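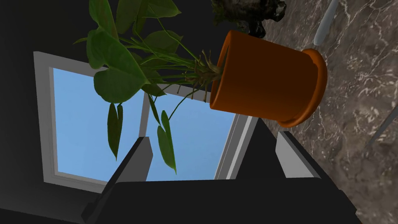

4. Where Breakfast Gets Eaten

I came into this part of the project thinking breakfast was a table thing. My own family sat down for it, my grandparents sat down for it, and the older time-use forms I had been reading offered "at table" as the first box and "other" as the last. So I built my diary form the same way, sent it out in Odden in September, and got 3,000 entries back with "other" ticked on page after page (and a lot of cranky notes in the margins, bless them).

The notes saved me. People wrote "counter, standing" or "over the sink" or "half at the stove, half in the car." One person in Odden drew a little map with arrows! I went back through every entry and recoded it by hand using five places: table, counter or island, sink, couch or bed, and on the way out. Zeeshan Kiani recoded the same pile without looking at my sheet, and then we sat down and argued. Most of our fights were over toast. If you make toast at the counter, take one bite there and carry the rest to the table, where did you eat it? I wanted "table." Zeeshan wanted the place of the first bite. We went with Zeeshan's rule, mainly so that two people could apply it the same way, and I still grumble about it.

4.1 The second round

For Plirnport I fixed the form and put all five places on it, in shuffled order. That gave us 2,000 entries. I also added a line asking what time the first bite happened, and another asking whether anyone else in the home was eating in the same room. I had left that second one out in Odden, and I've been kicking myself ever since.
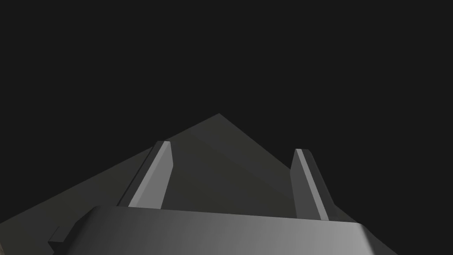
8 min read

Once the places were on the form, "other" nearly vanished. What people still wrote in was mostly about order: coffee first, standing, then food later, sitting. I had treated breakfast as one event with one location, and for plenty of people it's more like a chain of small stops. I kept the first stop for the main tables and put the full chains in the appendix, where anybody who loves that kind of thing (I do) can dig through them.

The standing eaters are the group I got most attached to. Lozano's older work on quick meals treats standing up as a sign of hurry, and I expected to see the same, with early first bites and short meals. The early part held up fine. The short part didn't. Quite a few standing eaters stayed at the counter a good long while, reading or packing lunches or chatting with whoever came through.

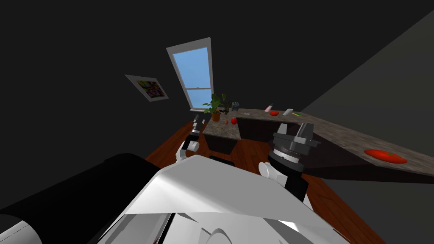
Islands gave us more trouble than any other piece of furniture in the coding. Some have stools and get used just like a table, and some are plain work surfaces where you lean. A kitchen like the one shown, with an island standing over a reddish-brown floor, would go into our "counter or island" group no matter how the household used it, and that's a real weakness in the scheme. Zeeshan suggested splitting the group by whether the person was seated, and for Plirnport we could do that from the notes in most cases. For Odden we mostly couldn't, so the two towns are only compared on the combined group. If I ran this again I'd ask about posture on its own line and leave the furniture out of it.

4.2 Clutter and the near edge

Several people said they ate standing up because the good sitting spot was covered with stuff. Mail, chargers, school papers, the usual. The Soltia form, which I borrowed for the room questions, has one item on surface clutter, and I wish it had three. It asks how full the counter is and says nothing about where the stuff sits.

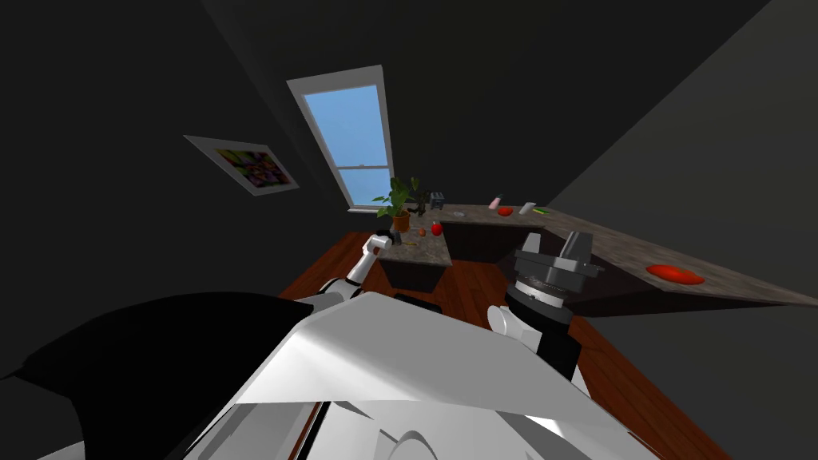 Figure 1. Kitchen countertop with a cluster of small items close to its near edge.

Where it sits matters, I think. A pile against the wall leaves you room for a plate, and a pile at the front doesn't. I can't test that with these diaries, so I'm leaving it as a hunch and moving on to weekends in Section 5.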